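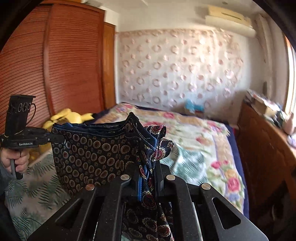 Should a silk scarf be folded or hung? Folded, loosely, unless you own more hooks than I do and don't mind the marks they leave.

June 2021

That's my answer after a whole morning on it, and I don't fully trust it. The article I was following (the Grasier site, which also happens to sell scarf hangers) says silk must hang or it will "remember its creases." I have owned silk squares for most of my adult life and I've never met a crease that a warm iron and a tea towel couldn't talk to. Still, I read the thing to the end, all 2,333 words. There was a counter at the bottom, as if I should be proud.

I did the folding on the bed. The rose quilt is busy, all pinks and greens and that pale blue, and it makes it hard to see whether an edge is straight. A plain sheet would have been smarter. I thought of that halfway through and didn't get up.

The navy one with the medallions is the difficult one. Gold and cream and red on the dark, with the bright blue hem, and it slides off itself as soon as you let go. The article wants you to fold in half, then in half, then thirds, "keeping tension throughout." Tension on silk, on a quilt. I got a sort of tent, then a sort of sausage. On the third go I ignored the thirds, brought the corners to the middle, and folded that in half twice. Good enough. The blue edge shows on one side, so I'll be able to find it in the drawer, and finding it is all I ever wanted from a system.

I did look up hangers, to be fair to them. The Genusgate one has 6 rings and costs more than any scarf I'd put on it. The reviews are all five stars and all say "game changer." I don't believe a person has ever changed their game over a plastic ring.

Moved on to the rest. The gray wool went in easily. The two cotton ones I never wear went in too, and I know I should have put them in the bag for the thrift store, but I bought one of them in Solís on a windy day and I'm not ready. The green thing with the fringe is in the bag. It was 104 degrees the last time I wore it, and I've held that against it ever since.

Ironing: skipped. The label on the navy says dry clean only, and I have my doubts about that as well. I've washed silk in cold water with baby shampoo plenty of times. The red does worry me a little, next to the cream. I'll test a corner before I get brave.

The drawer closes now. It closed last June too, and it held for 4 days. I've lined it with the tissue paper from the Flilonholm box, which smells a bit like soap, and the silks are on the left with the wool on the right. The article says to refold everything every month along different lines. I will not be doing that.

Need: a plain sheet for next time, cedar blocks if they're cheap, thread close to that blue.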